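Our newsletter comes out every other Sunday. Sign up with your email, and please accept cookies to keep reading.

August, by the woman from packing

I put in a lot of years at Genden before the arms came, and I still like my mornings there.

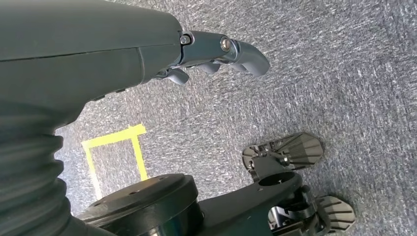 2 min read

We used to lift more than 400 parts a shift, and my shoulders knew it!

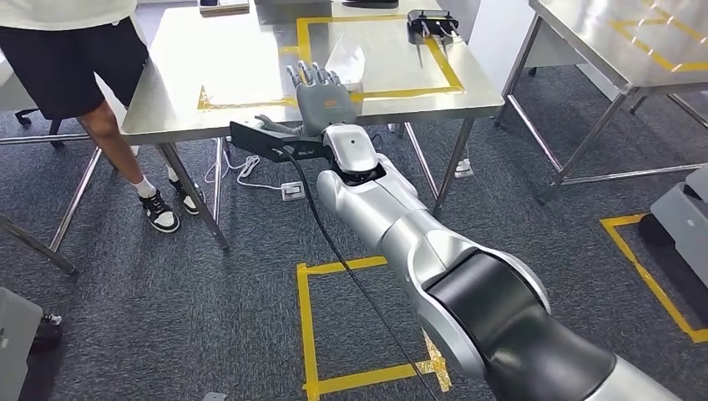 Steel tables and yellow tape

Now I mostly watch, and fix — and talk more.

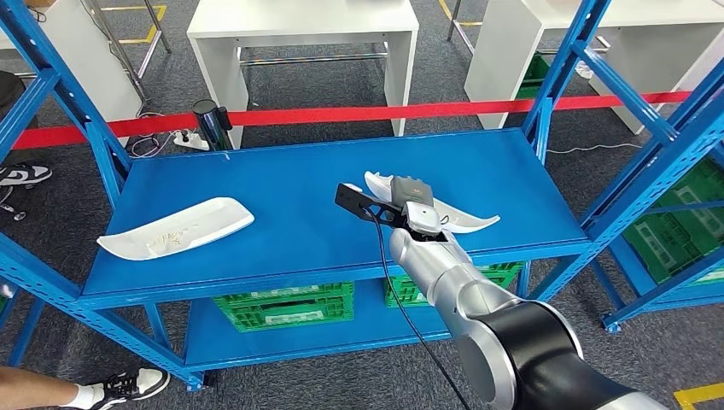 Blue shelves, white parts, green crates

My knees are grateful too.

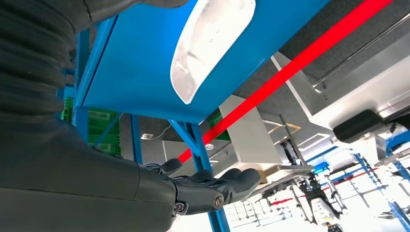
I do miss the rhythm of it. Those green crates still get stacked by us.

Comments (2)

Same at Gruslow, dear.

Do you get breaks?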